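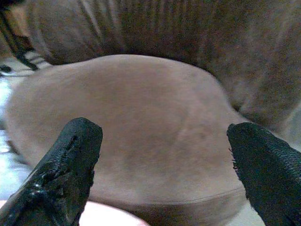
Domański Road parcels - progress report to the lender
Monday, April 27, 2020
Prepared by Séverine Tanguy for Lionel Courtois, Anico

Status since the March report

The purchase of the north parcel closed on schedule. The south parcel is still under contract, and the seller, Bunness, has agreed in writing to extend the inspection period by 45 days. We asked for the extension because the county recorder's office is closed to walk-in visitors and the title company can't finish its search of the old drainage easement on the east line.

Survey and soils

The boundary survey is complete. Frontage on Domański Road came in at 2,944 feet, slightly less than the figure on the listing sheet. Gaspard Vasseur has marked the corners and sent the drawing to the township. Soil borings are done on the north parcel only. Two borings near the tree line hit wet clay and will be repeated once the ground dries out.

Zoning

The rezoning request was filed in March. The hearing has been put off and we have no new date. The planner has asked for a second road entrance, which moves the retention pond west and costs us 3 lots. The revised layout shows 210 lots. Benoît Delorme is redoing the utility plan to match and expects to have it ready before the hearing is set.

Farmhouse on the north parcel

The lease with Wasirov runs through the end of the year and rent is current. Jhun Dizon replaced the back gutter and had the well tested. The furnace was serviced, but the water heater will need replacing before fall - a quote is attached.

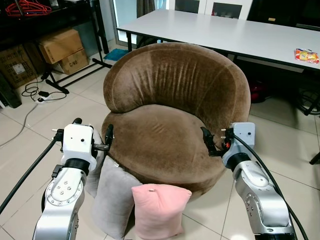

Round armchair with gray and pink pillows, tile floor.

Budget

Spending is under plan for the period, mostly from the delayed borings. Legal fees are over plan and will stay that way until the easement is settled. We are not asking for a change to the loan amount.

Next period

Finish the title search, repeat the two borings, and send the revised layout to the township. We would like the next draw released once the utility plan is in your hands. Please send any questions on the easement to Séverine directly.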